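What Do Students Carry? A Report on School Bag Weight
Perihan Baysal and Elaine Amaral
Human Health Project, submitted 6/14/24

Why we picked this topic

We both walk to school, and we both complain about our shoulders by the time we get there. So when our class was told to pick a health question we could measure ourselves, it took us less than a minute! We wanted to find out how heavy school bags in our grade really are, what makes them heavy, and whether small changes in packing would help.

How we did it

During May we weighed bags before first period. We borrowed a Zelex luggage scale from the science room and hung each bag from the hook by its top handle. Students told us their own body weight if they wanted to, and we kept names off the sheet. By the end of the month we had 216 weighings. Many people were weighed more than once, and we are glad we allowed that, as the same bag could change a lot from one morning to the next.

We also asked each person to empty one bag onto a table so we could weigh the contents in groups: books, laptop, food and drink, clothes, and "other." The "other" pile was our favorite part of the whole project. We found single gloves, a bike bell, old permission slips and one very flat banana.

What we found

The middle value for a packed bag was 2965 grams without the laptop. That surprised us, as we had guessed much higher. But the spread was wide, and the heaviest bags were well above it. Books were the biggest group, and drinks came second. A full bottle is a big deal — one student carried over 2000 grams of water on practice days, more than all of her books put together.

The bags themselves matter too. Thick padding and extra pockets add weight before anything goes in, and a big bag seems to invite people to fill it. Elaine switched to her brother's smaller bag for a week and left two binders in her locker without even missing them.

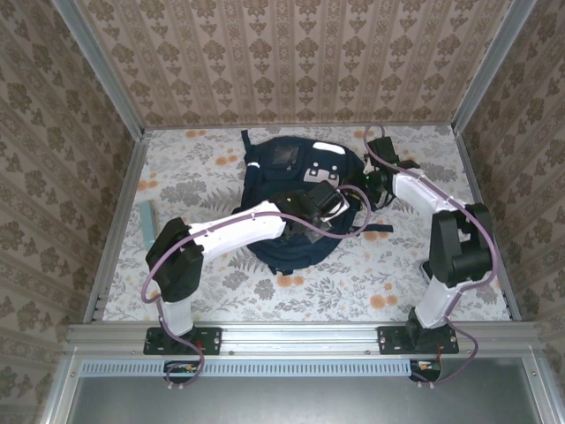

Figure 1. A navy blue backpack lying flat.

What people can try

We tested three packing changes on ourselves. Emptying the bag every evening worked best. Filling the bottle at school was the easiest. Putting heavy books closest to the back did not change the number on the scale, of course, but we both felt the difference on the hill by Allodton Road.

What we would do differently

The scale jumps around if the bag swings, so next time we would take two readings and average them. We would also like to ask the younger grades, who use the same textbooks but are a lot smaller. Ms. Opoku has already said we can have the scale again in the fall, and we can't wait to get started!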